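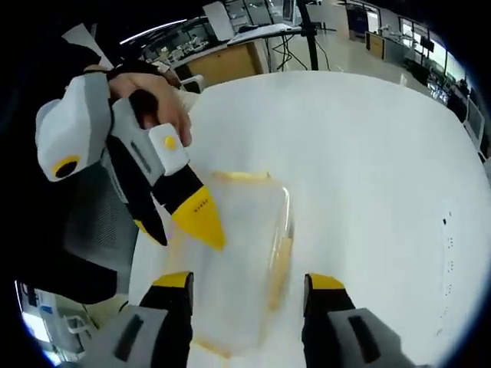 Ticket 301 - Marks on the large white table, meeting end of the open area
Site: Ilow, Laskowska building
Opened: Aug 10, 2024
Category: Furniture and surfaces
Status: Closed, with one follow-up

Reported by the second floor desk:

Hello all, and sorry in advance for the length of this one, but I've been putting it off and now it has all piled up in my head. It's about the big white table, the one we had from Stositz when the open area was refitted. It has started to look tired in places and I would like some advice before anyone goes at it with something fierce from the cleaning cupboard. There are a few small dark marks near the right-hand side, if you stand with the wooden cabinet straight ahead of you on the far side, and they don't come up with a damp cloth. The clear tub was out on the table at the time and I moved it well over before I started wiping, so it isn't in anybody's way now. The rest of the top feels perfectly smooth to me and I can't find a chip anywhere.

What I've tried so far: warm water on a soft cloth, then warm water with a tiny drop of washing-up liquid, then a dry tea towel from the kitchen. I left each one a good while before deciding. No change at all that I could see, though the table does smell very nice.

What I haven't tried: the cream cleaner, the melamine sponge, or the orange spray that somebody left under the sink with half the label missing. I did pick up the sponge and put it down again.

Could you tell me if this is a cleaning job or a repair job? And is the table still covered? I have the Stositz paperwork somewhere but it only gives the order line and a delivery month (October), no terms.

Reply from Nenex facilities support:

Thank you for such a thorough report, and thank you for putting the sponge down. Those sponges are a very fine abrasive and on a shiny white top they can leave a dull patch that bothers people far more than the original mark did.

Small dark marks on these tops are nearly always one of 2 things. Either it is something sitting on the surface (rubber from feet and bumpers, pen, a bit of old tape glue) or it is a proper nick where the dirt has settled in. The easy way to tell is to run a fingernail across very lightly. If the nail glides, it's on top and we can usually shift it. If it catches, please stop there and let us know.

If it glides, please do the following, and do take your time over it:

Clear the table completely, including the tub, and wipe off any crumbs or grit.
Put a little surgical spirit on a white cotton cloth. Please don't pour it on the table.
Try it first somewhere out of sight, underneath the edge if you can reach.
Hold the cloth on one mark for 20 seconds, then wipe gently in one direction.
Rinse with plain water and dry before you judge it.

Do open a window while you're at it, and keep the bottle well away from the monitors and the cabling under the desk behind.

On the cover question, surface wear isn't included, but damage to the edges is. I'll ask Stositz for the terms so that you have them in writing.

Second floor desk:

Nail glided on all but one! I was quite pleased with that, I must say. I tried the spirit under the edge first and left it over lunch, and it looked no different from the rest, so I carried on. Most of the marks have gone completely. One has faded to a sort of pale grey that you'd only find if you went looking with your nose to the table, and the one where my nail caught I have left strictly alone, as told.

While I was down there I gave the legs a wipe as well, and the front of the wooden cabinet, with only a barely damp cloth for the wood - I wasn't sure about the spirit on that and didn't like to chance it.

Nenex facilities support:

Lovely result, and quite right about the cabinet. Please keep spirit off the wood altogether.

For the one that catches, we stock a small white filler stick that suits this kind of top. It is warmed slightly, pressed in and levelled with a plastic card. I've put one in the next delivery to Ilow, along with a pack of felt pads, 200 to the sheet, for anything that tends to get dragged about on the table. They can go under the pen pots and the monitor risers too.

Follow-up: fill remaining nick once the stick arrives. Stositz terms requested, awaiting reply.

Second floor desk:

Pads received, stick not in the box. Could you check please?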